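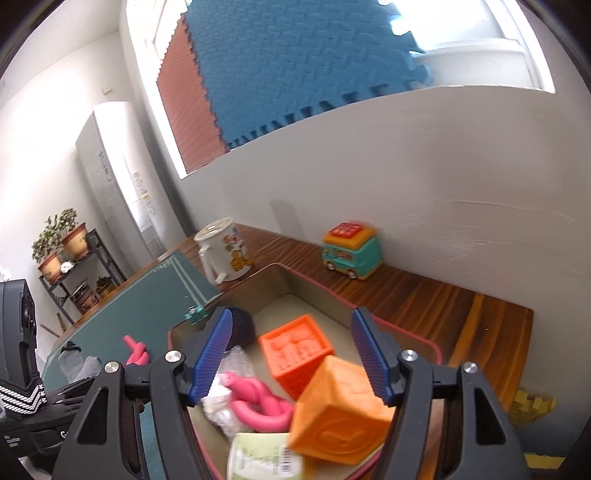

Subject: Re: Sorting of small items in the Uvurlow playroom

To all staff on the Uvurlow list:

Thank you for the comments received during May. The following applies to the desk area from June 2023 and replaces the note previously circulated by the Potgieter office.

The shallow beige tray with the red rim is to be used for soft toys and foam cubes only. Both orange cubes belong in it, as do the knotted pink toys, including any left on the green cutting mat. The mat itself should be clear before the room is closed. Socks and cloths are to be placed in the laundry bag by the door. Containers bearing a barcode label are stock items and must be returned to the supply shelf.

The teal toy car may remain on the desk. Personal mugs, including the one with the orange cat, should be taken back to the kitchen at the end of each shift.

Replacement trays have been requested from Flotument under the present budget of $800. Delivery is expected within 30 days. Until then, please do not move trays between rooms.

Questions may be addressed to this list.

Johannes Maluleke
Facilities and Materials
Nedunetti Family Services

On an earlier date, the Potgieter office wrote:

> Colleagues,
>
> We have received 2 requests for guidance on the small toys kept at the desk. At present, foam cubes, balls and household articles are being put away together, and staff on the next shift must separate them before the children arrive at 9.
>
> Please advise whether the tray is intended for toys alone, and whether the cutting mat may be left out overnight.
>
> Potgieter office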